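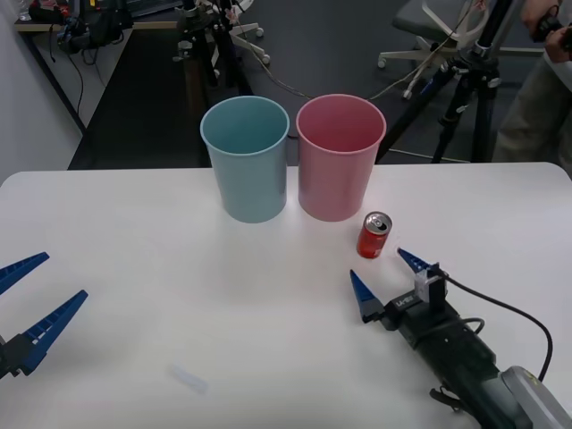 阅读时间：5分钟

“你先别问它会不会叠衣服，你先问它会不会收杯子。”采访刚开始，对方就把我准备好的第一个问题给换了。

受访者在Illum做桌面整理这一块，入行前管过几年餐厅后厨，按她自己的要求，文中不写名字。聊起机器做家务，她语速很快，手也停不下来，说到兴头上会拿起我的录音笔当道具，在桌上摆来摆去。

我问她，收杯子到底难在哪儿。两只塑料杯，一罐汽水，放在一张白桌子上，五岁的孩子也能收拾干净。

“对呀，所以才好玩！”她说，“杯子是上宽下窄的，夹高了和夹低了，手感完全两样。塑料杯又软，劲儿大一点杯口就变形，劲儿小一点就往下滑。两只杯子要是挨得很近，手指头往中间一伸，先碰倒的往往是旁边那只。你在家里从来不想这些，因为你的手替你想了。”

易拉罐是另一种麻烦。罐子矮，又硬又滑，满的和空的看上去一个样，重量差得远。“人拿起来掂一下就知道了，机器也得学会掂这一下。我们去年10月还在为这件事头疼，它老是用拿满罐的力气去拿空罐，咔嚓一声，瘪了。现在好多了，我很高兴地告诉你，好多了。”

她给我看了一份记录。最近一轮测试一共做了254次收桌子，有10次需要人上去帮忙。我说这个数字听起来已经很不错。她点头，又马上补了一句：“桌子是我们的桌子，灯是我们的灯。换到你家厨房，我可不敢报这个数。”

那换到别人家里会怎样？她提到了一个叫Litness的合作项目，去的是真正有人住的房子。第一户人家的餐桌铺着带花的桌布，机器把桌布上印的樱桃当成了掉在桌上的东西，认认真真地去捡，捡了好一会儿。她说到这里笑得很大声：“它特别执着！我们站在旁边都有点感动。”

笑完以后她说，那一天其实是她最有收获的一天，回去以后整个组都在改识别的部分，改完再去，樱桃的问题就没有了，新的问题是桌布会被一起拽走。

她最爱讲的是白色的东西放在白色的桌面上。半透明的小物件尤其难，躺倒了还会滚，影子淡得很。“我妈擦桌子，手一抹就知道哪儿有个东西。她靠的是摸，眼睛可能还在看电视呢。机器现在太依赖眼睛了，我觉得接下来几年最让人兴奋的，就是让它学会摸。”

我问起两只手和一只手的差别。她说差别大得超出她原来的想象。一只手只能拿和放，两只手就能扶着盒子往里装，能拧盖子，能把叠在一起的杯子拔开。“拔杯子你试试用一只手？要么夹在胳肢窝底下，要么放弃。”不过两只手也会打架，都想去拿同一样东西，或者互相挡着路。她管这叫“抢菜”，是后厨里带过来的说法。

话题转到店里的活儿。Tilahun是一家有现做饮料的小型连锁店，正在试着把打烊后的收台交给机器。她对这一块的看法比对家务更乐观。店里的杯子就那几种，台面每天一个样，垃圾桶的位置不会变，夜里也没有小孩和猫。“慢一点没关系，慢到天亮之前做完就行。”

慢，是她反复说到的词。人收一张小桌子是顺手的事，机器还得一件一件来，看一看，挪过去，再看一看。我问用户能不能忍受这种速度，她反问我家里的洗碗机转一次要多久。

“洗碗机多慢啊，可是大家都爱它，因为那段时间你可以坐下来吃个橘子。我觉得收桌子的机器也会是这样，前提是你敢转过身去不看它。现在我还不太敢。”

说到学习的方法，她承认目前还是笨功夫居多。人带着机器做，做一遍，换个摆法再做一遍，杯子往左挪一点，罐子往后放一点。她手头这批素材攒到了3643段，其中618段是她亲手做的，做到后来，她在家里拿杯子都会先停一下，想想该从哪边下手。

“我先生说我倒水像在考试。”

我问她有没有哪样家务是她认为短期内别指望的。她想都没想：套被套。然后是从塞满的冰箱里拿出最里面那瓶酱，再然后是给沙发缝里掏东西。“凡是要把手伸进看不见的地方的，都往后排。”她说，“擦灶台我也会往后排，油污这个东西，一块一个脾气。”

能指望的呢？把桌上的杯子和罐子收走，把玩具放回筐里，把超市买回来的东西从袋子里拿出来摆好。她觉得这几样加在一起已经很可观了，带过孩子的人都懂。有一家做养老护理用品的公司Prurkham来看过演示，来的人没有问叠衣服，也没有问做饭，只问能不能把掉在地上的东西捡起来，递到坐着的人手里。

“我听完愣了一下，因为我们一直盯着桌子，没怎么想过地上。可是你想，弯不下腰的人，一天里最难的可能就是这一下。”她说那次见面以后，组里就多了一项地面拾取的练习，目前成绩一般，拖鞋还行，药片不行，老花镜夹起来让人捏一把汗。

采访快结束的时候，我问她家里现在谁收桌子。

“我呀。”她说，“我先生洗碗，我收桌子，分得清清楚楚。等它哪天能到我家来上班，我就去跟他抢洗碗机的按钮。”

她送我到门口，又想起一件事，追出来问我家用的是什么杯子，有没有带把手的，能不能拍几张照片发给她。我答应了。带把手的有四只，其中一只缺了口，她说缺口的那只也要。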